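I was under the table with a flashlight in my teeth when Magdy Zerouali came in and asked if the arm was dead.

"It's not dead," I said, or tried to. "It's seven millimeters off."

It had been perfect all through July, that was what got me! Then on Monday it started missing the rack. Every single move came in a little low and a little left, like a guy reaching for a light switch in someone else's bathroom. I'd redone the zero on every joint (twice), torqued the base bolts, and read the Dimaculangan manual all the way to page 35, where it tells you to call Dimaculangan.
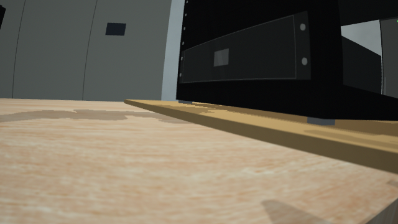
"Maybe it's the rack," Magdy said.

"The rack doesn't move, Magdy. That's what makes it a rack."

He shrugged and went off to find coffee, and I lay there being annoyed, mostly at how reasonable he'd sounded. Starinska was coming at 2 to see the arm work. She had paid for the arm. She had also paid for me, if you want to look at it that way, and I'd been looking at it that way since breakfast.

So I crawled out and got the tape measure. I measured from the base to the board, wrote it on my hand, and pulled up the setup sheet from the day we installed everything. Same number. Fine. Then I measured from the base to the rack, and it wasn't the same number. It wasn't even close to the same number. 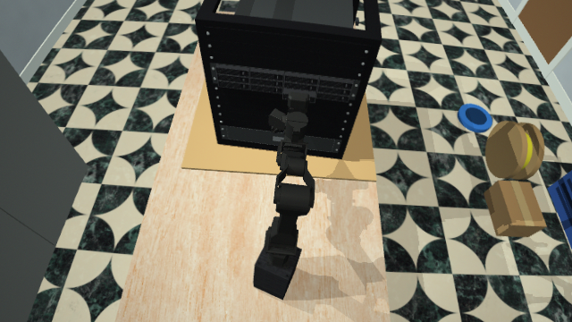

"Did anybody touch this?" I yelled down the hall.

There was a long pause — the kind with a person in it.

"Kilel vacuumed," Magdy called back. "He might've scooted it. He likes to get the corners."

I could have shoved the rack back where it belonged, but I didn't trust myself to land it right, so I taught the arm the new spot instead. Thirteen points, jogging it in one hair at a time and saving each one. Then I dug out a roll of tape to mark the feet, and wrote KILEL NO on it in big letters.

Starinska's car pulled in while I was still looking for the cap to the marker.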